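Stotstead opens order books for the Clinden electric van

Stotstead has confirmed the production specification of the Clinden, its first battery-electric panel van, and will take fleet orders from Monday. Retail orders follow in August. The company showed two pre-production units to the trade last year and has since changed the motor supplier, the charge port location and the rear axle.

The drive unit is now built by Hafþórsson and sits on the front axle. Peak output is 165 horsepower, limited to a lower continuous figure when motor temperature climbs on long grades. A single-speed reduction gear replaces the two-speed unit fitted to the show vehicles. Stotstead says the second gear added weight and a shift delay that drivers noticed at town speeds, and the van reached its target top speed without it.

Payload is 3,231 pounds with the standard battery. That figure includes the driver, so fleets comparing the Clinden with diesel vans should check how the other maker states its number. Fitting the optional bulkhead, roof rack and side shelving will reduce it further. No gross weight has been published for the chassis cab version, which is still in testing.

The battery is carried under the load floor in a sealed steel tray. It is liquid cooled and can be heated from the wall supply before departure, which should help range on cold mornings. The tray is split into 13 modules. Each one can be removed from below with the van on a two-post lift, and Stotstead will sell single modules to its service dealers. On most current vans a module fault means a full pack exchange.
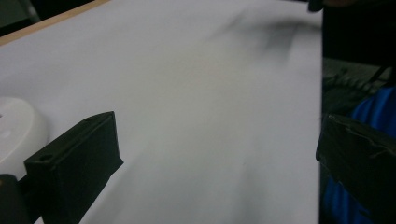
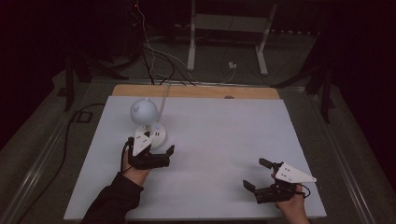 Charging hardware has been simplified. The show vehicles had a port in the nose and another behind the driver's door. Production vans keep the nose port only, and it accepts both AC and DC. Drivers who back up to a loading dock will be able to charge without turning the van, provided the cable can reach the front. The port door is held by a mechanical latch with a manual release under the hood. Early units used an electric latch that could freeze shut.

Rear suspension is a solid beam on leaf springs in place of the independent layout first shown. Ride with an empty load bay will be firmer. The change frees up space between the wheel wells and allows a flat floor from the bulkhead to the rear doors. Brakes are discs at all four wheels. Regeneration has three levels, selected by a lever on the steering column, and the van keeps the last setting when restarted.

Daithí Ó Gríofa, who leads the vehicle program, said the axle decision was made after the first round of fleet trials. "The operators wanted floor space and a part they already knew how to fix," he said. "Ride quality came up much less often than we had planned for."

The trials were run with Soketby, a parcel carrier, using 15 vans on fixed urban routes. Stotstead has released only part of the data. Energy use was highest on the routes with the most stops, although the gap was smaller than the company's own model had predicted. Cabin heating accounted for a large share of winter use. A heated seat and steering wheel are now standard, and the cabin heater shuts down when the driver's door stays open for more than a short time. Operators can turn that function off in the fleet menu.

Two items remain open. The first is towing. The van has mounting points for a hitch, but no rating has been issued and dealers have been told not to fit one. The second is software updates. Stotstead plans to send minor updates over the air and to install any change to the brake or battery controller at a dealer. Fleets with their own workshops have asked for access to the dealer tool, and terms have not been set.

Warranty coverage on the battery will be stated by energy delivered as well as by miles, a method that suits vans with heavy accessory loads such as refrigeration. The full wording will be sent to fleet customers along with the order forms. Prices will be listed by wheelbase, with the long version due later than the short.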